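The Fold That Wouldn't Die
Our drawers have never had so many rules. Are they any tidier?
10/29/18

Somewhere in the past few years, folding a T-shirt stopped being a chore and became a discipline. You can take a class in it. I did, at a homewares shop called Mindura, where 60 dollars bought me an afternoon, a cup of weak tea and a stack of practice shirts in colours I would never wear.

The Mindura method goes like this. Lay the shirt face down, bring in one side, turn back the sleeve, repeat on the other side, then fold from the hem in thirds until you have a packet that stands up by itself. The packets go in the drawer like files. We were told to stroke the cloth as we went. I stroked mine and it fell over.

I am not against neatness. I grew up in a house where tea towels were ironed. What bothers me is the size of the promises. The brochure said I would get back an hour a week, and I'd like to know from where. My old method was to fold the shirt in half, then in half again, and drop it on the pile. It took no time at all, and the only cost was that I wore the top three shirts until they gave out.

So I kept at the new way through October, with a kitchen timer. A basket of mixed washing took me 50 minutes on the first try. By the end of the month I was faster, though still slower than I had been with the pile, and the drawer looked wonderful until the morning I was late and pulled a grey shirt from the middle. The whole row slumped. A drawer of standing shirts, I can report, only behaves when it is full.

Then there is the equipment. Jasovo makes a hinged plastic board that flips the sides of the shirt over for you, and Manalastas sells linen dividers in a shade called oatmeal. I borrowed the board. It does make every shirt the same width, which matters if you run a shop. I don't. It is also too big for any cupboard I own, so it lived behind the bedroom door and fell on me twice.

The one piece of advice I would keep has nothing to do with packets. Check the shirt before you fold it. A patch that is still damp gets tucked into the centre, and a week later the whole drawer smells like a swimming bag. If you can't tell, hold it to your cheek. Failing that, leave it out overnight and do something more interesting.

I'd also defend the bed as a place to work. The Clekau catalogue wants to sell us a folding table with a padded top, but a bed is wide, it's already there, and you can spread a shirt right out on it and pull the corners where you want them. The height is bad for your back, so kneel. The sheet will wrinkle under your hands and take the shirt with it now and then.
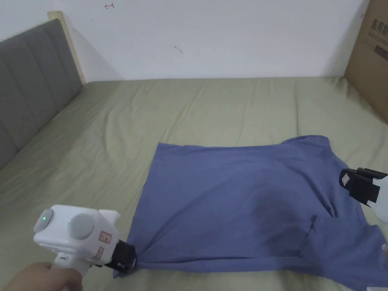 Does it matter whether T-shirts are folded or hung?

Mostly it comes down to space. Heavy cotton can stretch at the shoulders on a thin hanger, so fold those if you have the drawer for it, and hang the light ones if you have the rail.

As for my own drawer, the left half is filed in the approved manner and the right half is a pile. I have been reaching for the pile. The board goes back to its owner this week, along with the 2 dividers I never unwrapped.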